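6 Sep 2018 — textiles, wash and fold trials, back bedroom

Started late, the good scales were still over at Gokwood and I had to wait for them. Kitchen scales would have done but then the weights don't match June and we'd be arguing about it till Christmas.

Plan for today was knits and bedding. Got through the knits. Bedding half done, see further down.

Knits first. Pladness liquid, the wool one, dose as on the cap, 30 degree cycle, short spin. Small items fine. Two jumpers came out heavier than they went in even after a full night on the rack, so either the rack is too near the wall or my first weights are off. Suspect the first weights. Re-do before anyone puts them in the table.

Rack note — the Jodau rack sags in the middle with anything heavy on it. Put wool across the two outer bars or lay it flat on a towel. Flat is better anyway. I keep writing this and then hanging things up because its quicker.

Coats. The houndstooth knit is the awkward one. Long enough to need a proper surface, thick enough that the usual shirt fold is useless, and the fluffy hem goes its own way whatever you do with the rest. Folded it on the table first and the sleeve hung off the end and dragged the lot out of line. So moved to the bed. Soft surface, not ideal for measuring, but you get the room and nothing slides.

Things to try with it:
— lay it front up, buttons at the top, smooth the collar down BEFORE touching the sleeves
— sleeves in, then the sides, then hem up to collar
— roll from the hem end instead. Suspect the hem is too bulky for that
— don't press it, whatever happens. Brush only

Timed folds go on the sheet as usual, 8 per garment, first one thrown away. If the first is rubbish that is normal, don't stop and start again, just carry on to the next. 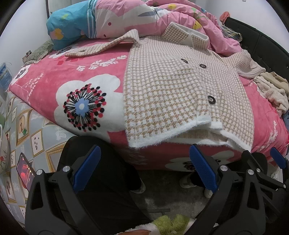 Stack height we measure with the wooden rule, from the surface to the highest point, no pushing down. Last time half the readings were pressed and half weren't and I couldn't tell which. If you must press, write P next to it. On a mattress put the tray under the stack or the rule sinks in and you lose a bit off every reading.

Beige and cream stuff goes as one wash load. Check pockets, check labels, anything with no label goes on its own at 30. Do not sort on colour alone, knits and cottons want different spins and I had to pull a cotton top out of the wool load this morning. No harm done but it was luck.

Bedding. The pink comforter is the one with the cartoon animals. Too big for the drum really, it goes in but there's no space for it to move. Would rather take it to the big machine at Daher, they charge by the load so put the pink bedspread in a seperate load and compare. Want to know if the big white flowers on it hold up, because the print is what people moan about. Look at the black lines in the flower centre before and after, fine lines go first. Same lamp both times please.

Striped pillow, the turquoise one — case only. Don't wash the inside. The note on the old sheet that says "pillow 60" was for the other one and should of been crossed out.

Folding the comforter: thirds lengthways, then thirds again, then sit on it, then bag. Bagged size last time was 70 cm long which won't go on the shelf. If it goes to Daher ask them not to tumble it hot, the filling clumps in the corners and then the thirds never lie flat.

Bedspread fold is easier with two people. With one, use the bed itself: pull the near side up and over to the middle, walk round, do the same from the other side, then ends in. Keeps it off the floor. I make it 11 minutes including the walking about, could be quicker if the furniture was further out. Not moving the furniture.

Money: 4,000 for the year for washing and consumables, and outside machine use comes out of the same pot. Need to look at what's left before booking Daher twice. Pladness still haven't sent the refill price.

Still to do
— coat, all the folds, plus weight
— re-weigh the two jumpers
— find the lid for the peg tub
— grey-green cloth, read the label on whatever tag goes with it and write it down properly, the June entry only says "cloth"
— comforter: Daher or not, decide
— new pencil for the clipboard, the biro skips

Jodau replied re the rack, they say the bars are meant to flex. Fine. Will ask if the older kind with the fixed bars is still sold, otherwise two short racks side by side.

Stopping for today. Scales are back in their box on the landing, leave them level overnight and zero them twice before using.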